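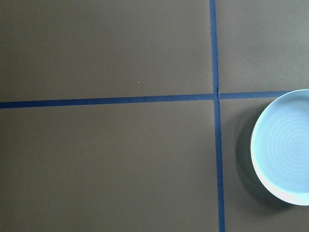

Can a machine do the dishes yet? (or any chore)
Hasthorpe Shop & Home Forum > Automation

jeltsaw17
Serious question. Brother in law says give it a year and we'll all have an arm in the kitchen. I say no way. Plates are the test for me. Shallow plate flat on a table, almost nothing to grab. Posting a few shots of plates on a taped-up table so we argue about the same thing.

oldbeltdrive
Plates are easy. Round, stiff, don't fold. Try a fitted sheet. At work in Sturkilthorpe we have a packing cell that moves 600 trays a shift and it never gets bored.

jeltsaw17
Same tray, same spot, every time. My sink isnt like that.

mopbucket_3511
Agree w/ jeltsaw. Stacked plates are worse. Get a finger on the rim, fine, now are you lifting one or two? My 6 yr old gets it right without thinking.

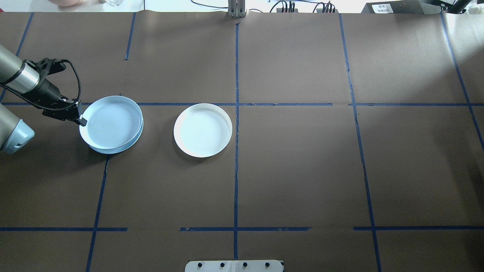
Last edited by mopbucket_3511 on 2026-01-11

Adding: look at the two blue ones, top one sits a bit off from the one under it. Thats the kind of thing I mean. Pinch too deep and you take both.

oldbeltdrive
Or the offset helps you. More rim to see. And who cares if it takes both, they're going in the same cupboard.

shirima_fan
Ran the Shirima demo kit in my garage since August. It'll pick a plate off a table most tries. Slow as anything. Wet plate out of the rack, forget it. Still think it's closer than you guys are saying.

mopbucket_3511
"most tries" with my good dishes, no thanks

shirima_fan
so buy cheap dishes

jeltsaw17
What did the kit run you?

shirima_fan
1745 plus the stand. Don't tell my wife. Setup ate more time then the chores ever did, ok, I'll give you that one. But here's my point. Everybody skips to the full sink. Start with one plate, lots of room, nothing touching it.

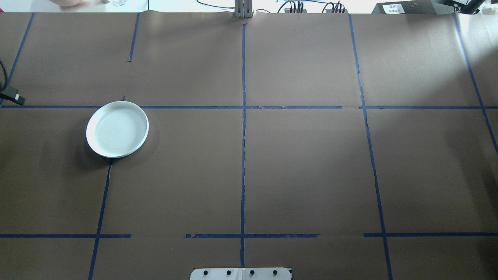
Get that solid, then add a second plate, then a stack, then a cup. People want step 17 first and call it a failure when it flubs.

oldbeltdrive
This. We did the Jeltbridge line the same way. One part number for months before they let us add another.

jeltsaw17
Months for one part number is kind of my argument tho. I've got maybe 40 different things in the sink by dinner.

oldbeltdrive
get a dishwasher. thats a robot. been around for ages

mopbucket_3511
who loads it

oldbeltdrive
the 6 yr old apparently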